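The Flower Arranger's Apprentice

Teaching a robot to handle a bouquet takes two hands, a lot of square stickers and more patience than I own 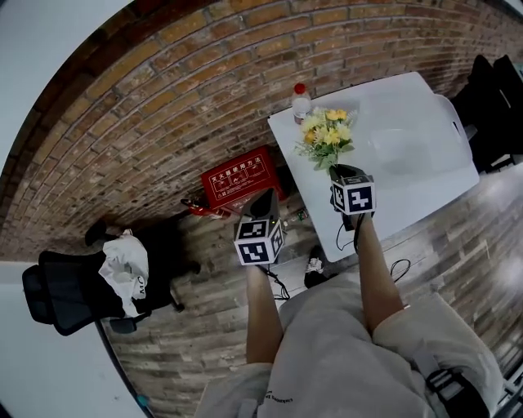 A demonstrator at Vilen with a gripper in each hand and the day's flowers on the table.

The first thing I learn at Vilen is that I have been picking things up badly my whole life.

"You're squeezing before you've arrived," says Ataberk Ekinci, watching me menace a bunch of flowers with a gripper. I have one on each hand, two black contraptions with cube-shaped housings covered in chunky black-and-white squares, and I feel like a lobster that has been asked to help at a wedding. I open the gripper, come back in more slowly and close it on a stem. The stem survives. A petal does not.

"We keep that one," Ekinci says. "It's a good example of what not to do."

Vilen is a small outfit in Flarkovden that makes its living showing robots how to do things. The old way was to write instructions, which worked nicely for welding car doors and hopelessly for anything that bends, bruises or rolls off the bench. The newer way is to have a person do the job while wearing the robot's hands, more or less, and record every movement. Do it often enough and a machine can be trained to have a go on its own.

Often enough is the part that gets left out of the brochure. The flower task, known around the place as Bakilana for reasons that have been lost, currently stands at 406 demonstrations. Each is one pass at the same modest errand: reach for the bouquet, take hold, lift, set it down again somewhere sensible. Ekinci would like a great many more. He says this in the tone of a man asking for another biscuit.

The room does not look much like the future. There's a curved brick wall, a wood-look floor and a white table with rounded corners. A bottle with a bright red cap shares the table with the flowers. By the wall is a red fire extinguisher box with instructions in Chinese, and somebody has left a crumpled white garment on the office chair. I had pictured a lab coat and a humming server. What I got is closer to the spare room of a cousin who is between hobbies.

The mess turns out to be useful. A robot that has only seen flowers on a spotless bench will be thrown by the first coffee cup it meets, so Ekinci's crew are under standing orders not to tidy between takes. It's the only workplace policy I've ever followed to the letter.

The squares on the grippers are markers. A camera worn on the head picks them out, and software uses their size and slant to work out where each hand is and which way it's pointing. This is clever, and it also means you have to keep the wretched things in view. People naturally turn their wrists inward when they reach for something delicate. Do that here and the squares disappear, the software loses your hand, and the take goes in the bin. By lunch I was reaching for everything with my elbows out, including my sandwich.

Then there are the cables. Each gripper trails a black one, and they've a talent for finding each other. New demonstrators spend most of their first morning untangling themselves. Experienced ones spend slightly less of it and swear more fluently.

Vilen tried the alternative first. For most of a year the crew worked by remote control, sitting at one end of the room and steering a pair of robot arms at the other with hand controllers. The attraction is obvious - whatever you record, you know the robot can physically do it, as the robot has just done it. The trouble was speed. A lift that takes a person a few seconds took an operator the best part of a minute, much of it spent hovering over the flowers like a nervous helicopter. People got sore shoulders and, Ekinci says, slightly sore feelings.

With the hand-held grippers a good demonstrator can get through 58 takes in a session before the quality slips. Sessions are capped at that, followed by a compulsory sit-down. Remote control still gets wheeled out for fixing particular mistakes, when the robot keeps fumbling the same moment and somebody needs to take over and show it the way out.

What surprised me was how personal it all is. Seven people have demonstrated the flower task so far and Ekinci reckons he can tell them apart from the hand tracks alone. One always steadies with the left before the right has moved. One goes in from the side as though trying to catch the bouquet off guard. Another pauses just before contact, every time, and for a while the robot paused there too, for no reason a robot could have, looking for all the world as if it had remembered something it left on the stove.

They could have scrubbed the pause out. Instead they mixed in more takes from everybody else until it faded. Ekinci sounds a little sorry about it.

The customer for all this is a packing shed at Claltville, where cut flowers come in by the truckload and leave in sleeves and buckets. The owners want a machine for the early shift, which begins at four in the morning and which they have trouble filling. Whether a robot will do it well enough is an open question. At last count it could lift a bouquet from a table without wrecking it on most tries, and a table is a good deal kinder than a packing line.

In the afternoon I ask to watch it work. The arms swing out, stop short, adjust, and close on the stems with what I can only call manners. Up comes the bouquet. It travels a hand's width to the left and goes down on its side, losing one small white spray on the way.

I ask whether any of my own takes will go into the training. Ekinci scrolls through the morning's list for longer than seems strictly necessary.

"Two," he says. "Maybe two." Then he hands me back the grippers, shows me once more how to keep my wrists turned out, and goes off to find a fresh bunch of flowers.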